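How to Empty a Catch-All Bin

Most decluttering guides tell you to buy more containers first. I doubt it helps. One divided metal bin on a table will do, if you empty it now and then.

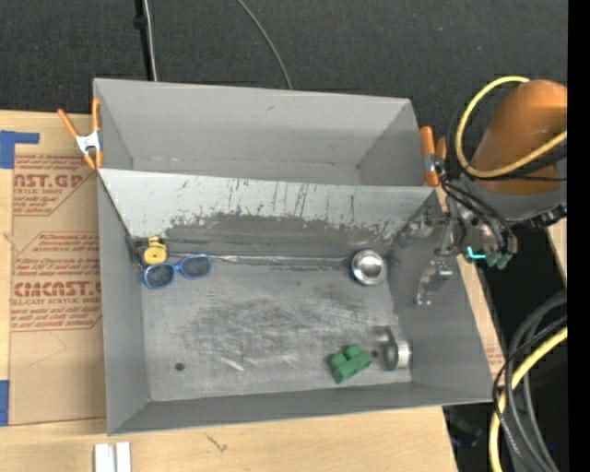
Sunglasses, a green toy piece and other strays in the front section.

Take out anything breakable first, so the sunglasses go before the metal. Put each thing where it gets used - a "misc" drawer is only a second bin. Leave the scuffs alone. I tried a $31 polish on mine and saw no difference after 2 coats.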